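Business > Rich Lists > Regional

News Markets People Property Archive

Fernanda Godinho is again the richest person in Gistarville, according to the new list which the Arndale Review published on Sunday. The founder of the packaging group Zalix keeps the first place for the sixth year in a row, with a fortune of $600 million. The surprise is in the second position – Afonso Caldeira, who sold his chain of bakeries in March, has passed the shipping owner Eilidh Morrison for the first time.

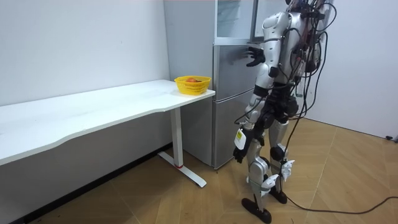
How does the Review calculate the fortunes?

It takes the value of shares, land and private companies, and subtracts the debts that are publicly known. Money in personal bank accounts is not included.

Caldeira is now worth $200 million by this method. Morrison stays close behind him, after a weak year for her company MacLeish, which lost two of its harbor contracts. The list has 40 names in total, and the last person on it is worth some $9 million.

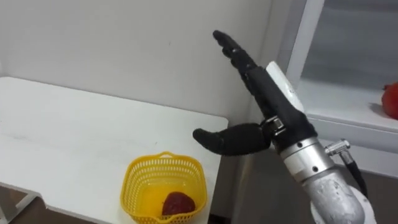
Property was the strongest source of new wealth this year, and seven of the new names made their money from warehouses or building land. Technology is still a small part of the list. The editor, Aurora Baptista, writes in her introduction that she expects this to change, and that the owners of technology companies may be among the names in a few years. For now, only two people on the list come from this sector, and both of them are in software.

The youngest person is Diễm Tô, who is 31 and enters in place 28 with her online furniture store. She told the Review that she was not aware of the list before they called her, and that she will put most of her profit into a second warehouse.

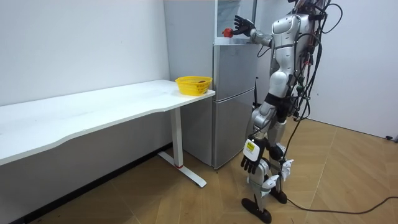
A humanoid robot beside a two-door refrigerator.

The full list is in the printed edition of the Review. The next one will be published in March.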